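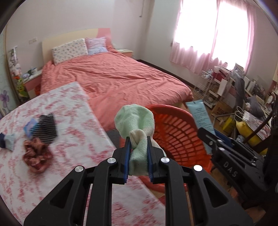

Sock pairing

Sock pairing is the part of household laundry in which clean socks are matched in twos and fastened, folded or rolled so that they stay together in storage. It is usually done after drying and before clothes are put away, on a bed, a table or the floor. Socks are the only common garment sold as two separate, unattached pieces that are washed individually. Gloves share the difficulty but are washed far less often.

Sorting

Most households sort in one of two ways. In the first, a sock is taken from the basket and the rest of the load is searched for its match. In the second, all the socks are laid out flat and pairs are picked up as they are noticed. Laying out takes more room but is quicker for mixed loads, where patterned, striped and plain socks of several sizes have been washed together. A bedspread or sheet with a busy print makes small socks harder to pick out, and a plain surface is often preferred.

Sorting by material first can also help. Fleecy and terry socks are bulky and easily separated from thin cotton ones by touch. Dark socks are normally left until last and matched in daylight, as navy and black are hard to tell apart under a lamp.

Methods of joining

Cuff fold. The two socks are laid together and the cuff of one is turned down over both. The bundle is compact, but the folded cuff is stretched for as long as it is stored, and ribbed cuffs may slacken over time.

Roll. The socks are rolled from the toe and the last part of one cuff is pulled over the roll. Thick socks give a large ball that takes up drawer space.

Flat fold. The pair is folded in half or in thirds and stood on edge in a box or drawer. Nothing is stretched, although the pairs come apart if the drawer is overfilled.

Knot or wrap. One sock is passed round the middle of the other. It is a loose method, mostly used for carrying socks from the basket to another room or for packing a bag. In Vendham the wrapped pair was known as a "buto", and the word is still used there by some older people for any small bundle of washing.

Clips and rings. Pairs are fastened before washing and stay fastened through the machine. Socks held this way can dry slowly at the point where they are gripped.

Baskets

Socks are commonly carried in a plastic basket with slotted sides. The slots let air through to damp items, but the smallest baby socks can work their way out of wide openings — a mesh bag inside the basket prevents this.

Odd socks

A sock without a match is called an odd sock. Common causes are socks left inside trouser legs or duvet covers, caught behind the drum seal, or dropped on the way to the line. Xuân Hà's household survey in Curnemau, which covered 3000 loads, found that most odd socks were matched again within 6 weeks, usually when bedding was changed. Those still unmatched are often kept for dusting or polishing shoes.

See also: Clothes line; Darning; Laundry basket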